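Second-hand equipment > Small arms and benches

# Tabletop arm cell, framed bench, wrist cameras – the Skimotum set

Sold as a working set or broken into arms, with or without the bench. Price on asking. Collection from our Indholm unit, or we'll crate it.

We resell these. We didn't design them, and we don't get anything for being polite about them, so what follows is what we tell people who ring up. If you only want the sales version, Skimotum's own sheet is a free download and it is very cheerful.

## What you get

- Small jointed arms in black, each with a two-finger gripper
- A wrist camera for each working arm
- Black aluminium extrusion frame and a wooden top
- Supplies, leads and one spare servo
- A bag of frame nuts, never quite enough of them
- The printed manual, Skinasau edition, which has the better wiring drawing

Not included: computer, monitor, network switch, and any software you'd want to keep. The demo program on the stick will run the arms through their paces and not much else.

## What the sheet claims, and what we think

**"Ready in minutes."** Allow a morning. The arms bolt on quickly enough, but squaring the frame takes time and the cameras have to be set after that. If you set the cameras first you'll be doing them again.

**"Maintenance free."** No. There are screws in it, and the screws come loose. The worst are the ones that hold the finger blocks, because the gripper snaps shut on hard objects and the knock goes straight into them. See the service section.

**"Lifts 500 g at full reach."** It will, for a bit. The shoulder servo gets warm and the arm starts to sag, which shows up as a gripper that closes just under where you asked it to. We would plan on half that weight and keep the elbow bent.

**"Tested to 3,303 cycles."** An oddly exact number, and the sheet doesn't say what a cycle was or what happened on the next one. We asked. We were sent the sheet again.

## Setting up the bench

Put the frame where it is going to live before you fix anything to it. Clamp the top down and then try to shove it sideways with the heel of your hand. If it shifts at all, the arms will shift it too, only more slowly, and you'll spend a week blaming the calibration.

Level matters less than people say. Square matters more. Measure both diagonals across the rails and ease the corner brackets until they agree to within a couple of millimetres.

Bolt the arms on next, with power off and the joints folded. Every base has its own lead. Label both ends. The manual says the bus sorts out which arm is which and, to be fair, it does, right up to the day you swap two leads while cleaning.

Run the cables so that each joint can go to both ends of its travel without pulling. Leave loops. The neat installer's habit of strapping everything tight along the links is the commonest cause of dead wrist cameras we see, and the lead always breaks at the plug. Keep loose cables and straps off the working area as well, however handy it is to park them there.

## Power-up checks

Switch on with the arms folded and your hands out of the way. Look for a green light at each base unit. A green light tells you the unit has power. It doesn't tell you the arm is talking to the computer, whatever the manual implies, so open the port list and check that too.

Then bring one arm out over the table, fingers apart, and lay something flat and printed between them. We like a card with big lettering, as you can tell straight away whether the camera is sharp. Both fingertips should be in view, one either side, with the card readable in the gap.
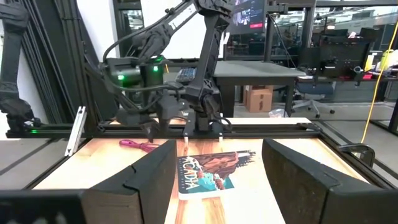
## Setting the wrist camera

1. Slacken the two camera screws half a turn. Don't take them out; they are tiny and they bounce.
2. Open the gripper fully and look at the live picture. Tilt the camera until the two fingers take up a similar amount of room left and right.
3. Focus on the table, not on the fingers. The fingers are close and will always look big and a little soft.
4. Nip up one screw, then the other. The camera will creep as you do it, so aim a touch off and let it come back.
5. Close and open the gripper 8 times and look again. If the picture has moved, the bracket is loose and you need to go back to step 1.

Lingyun Hou on our bench adds a dot of paint across each screw head once it's set. If the line is broken next time you look, the screw has turned. It costs nothing and beats the torque figures in the manual, which we have never managed to follow with any driver that fits.

## Looking after it

**Daily, if it's in daily use.** Wipe the inside faces of the fingers with a dry cloth. Go over the table clamps by hand.

**Every 100 hours or so they say; we say weekly.** Check the finger block screws, the camera screws and the horn screw at each joint. Hold the arm by the link and not by the gripper while you do it. Feel for play at the wrist. A little is normal on these, and the sheet's talk of "zero backlash" should be read as a mood.

**When the gripper stops closing straight.** Nine times out of ten it's a finger block that has slipped on its screws. Take it off, clean the threads, refit with a drop of medium threadlock and leave it alone overnight. Don't use the strong stuff. You'll want that screw out again.

**When one joint buzzes at rest.** It's fighting something. Look for a tight cable first, then check that the arm isn't leaning on the rail. If the buzz stays with everything clear, the servo is on its way out. Swapping one is an hour's work, and the new one must be given its number before it goes on the arm.

## Spares

Finger blocks, camera leads and single servos are on the shelf here. Lu make a copy of the servo that costs a good deal less. We've fitted it to elbows and wrists without trouble, but we won't put one in a shoulder until we've seen a few more of them last. Frame parts are ordinary extrusion and you can buy those anywhere, probably for less than we charge.

## Should you buy it?

For teaching, trials or collecting picking data on light objects, yes, if someone on your side is happy to own a set of hex keys. For anything that has to run unattended, we'd talk you out of it. We've had two sets come back from people who believed the sheet, and both were sound machines with loose screws.

Ring before you travel. We can put an arm through the checks above while you watch, and you're welcome to bring your own objects for it to drop.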